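Paid session: come and work on old desktop towers with us at Prania

I run the refurbishing bench at Prania, and I'm looking for 13 people to spend a morning in February putting parts back into used desktop computers. If you've ever wanted to poke around inside a tower - now's your chance!

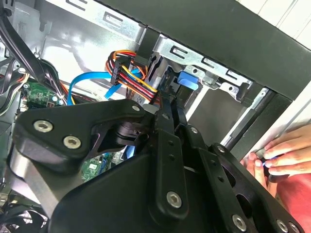
Do I need any experience?
None at all, just steady hands and a bit of patience with small screws.

We're timing how long people take to fit a hard drive, find the right cables and close everything up, so we can rewrite our beginner guide in plain language. You'll get $50 for the morning, plus coffee and all the muffins you can eat. You need to be 18 or over, and please leave rings and bracelets at home.
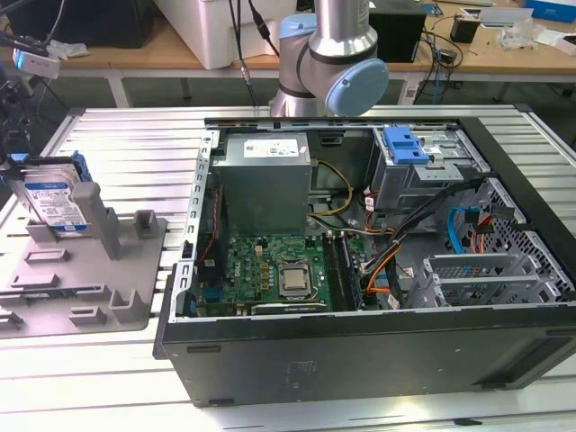
Where is it held?
Unit 828 in the Flornosach building, through the grey door beside the bike racks.

To put your name down, drop a note in the box at our front counter before noon and tell me which mornings suit you - I'll get back to everyone!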